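Open Day at the Janjua Toy Exchange, Feltcombe
November 15, 2019

I went to Feltcombe because a colleague gave me a leaflet, and I had a free afternoon. The Janjua building stands behind the bus depot and you must walk past two closed gates before you find the open one. There was a paper arrow, but the rain had turned it to the ground. I arrived with wet shoes at twenty past one and was given a sticker and a cup of tea.

Janjua takes in small toys and other little household things, sorts them, and passes them on to playgroups and waiting rooms in the region. Last January they moved here from the old rooms in Nosungate, which I had visited once and remember as very dark. The new place is better. It has large windows on one side and the floor doesn't slope anymore.

The tour began in the receiving room. Things arrive in bags, in shoe boxes, in a suitcase without handle. Our guide told us that 418 bags came during the first season in the new building, and that the smallest ones take the longest time, because people put in them everything from the bottom of the drawer. I believed her at once. I have such a drawer at home.

From there we passed through the washing room. It smelled of soap and of old rubber. Soft plastic things are washed by hand in warm water, and hard ones go in a machine with a net over them. Everything is dried on racks until the next morning. A boy in our group asked if they also wash the teddy bears, and the answer was that teddy bears are done in another building, in Trernumer, where they have the big dryers.

Then came the sorting room, where I stayed the longest. It looks more like somebody's home than like a workshop. There is light wooden shelving with white drawers, with a pink cloth laid on top, a white fan, and even a framed picture of a cat on the wall. The table has a gray cloth with a white grid of lines on it. I liked this cloth very much and asked where one can buy such a thing, but it was a gift.

Food packages are used again here for the mixed lots. A bright green container that once was for cookies, coconut milk flavor according to the label, was full of small things of every kind: a pink toy like a pig, a clear bottle, something flat in orange and yellow that reminded me of a sandwich cookie, and a hand with open fingers standing up between the others. I couldn't find any logic in it. The guide said that there is none yet, a mixed lot is what comes before the logic.

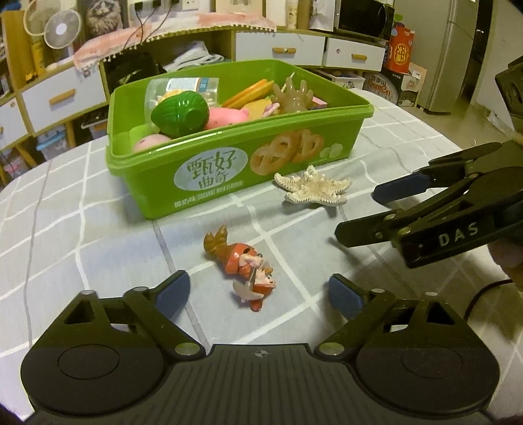
The dwarf was my favorite. He has a red suit, a white beard and a silver pickaxe, and I am almost sure that my grandmother had one of the same family on her kitchen window. The visitors discussed for some minutes where he should go. He could be with the figures, or with the fairy tale things, or with the garden. In the Janjua system he is a figure, and the pickaxe doesn't change this.

The starfish was a harder case. A dried starfish is not a toy, and a small child can break an arm from it. But they don't throw such things away. They have a drawer for "nature", with shells and pine cones and stones, and schools can borrow it for a week. I thought this was a good solution – I would only put a softer lining in the drawer.

After the sorting room we saw the store, which is a long corridor with shelves up to the ceiling. There are 200 boxes, each with a number and a color. Box 91 was open on a small stand and we could look inside. It was for a dentist's waiting room and had farm animals and wooden blocks, nothing with sound. The dentist had asked for this especially.

Some practical remarks for those who wish to go. The tour takes roughly 20 minutes longer than the leaflet says. The stairs to the store are steep, and there is a lift but you have to ask for the key. You can bring toys on the open day, but not puzzles, they have too many puzzles. The tea is free and the cake is not. I had the plum cake and can recommend it, the lemon one looked a bit dry.

Children were welcome everywhere except in the washing room, where the floor is slippery. I would have liked more time at the sorting table, and perhaps a short printed list of the categories to take home. I asked for one at the desk and they wrote down my address – so maybe it will come by post.

The bus back to the center leaves from the depot side, not from the street where you arrive. I learned this by waiting at the wrong stop.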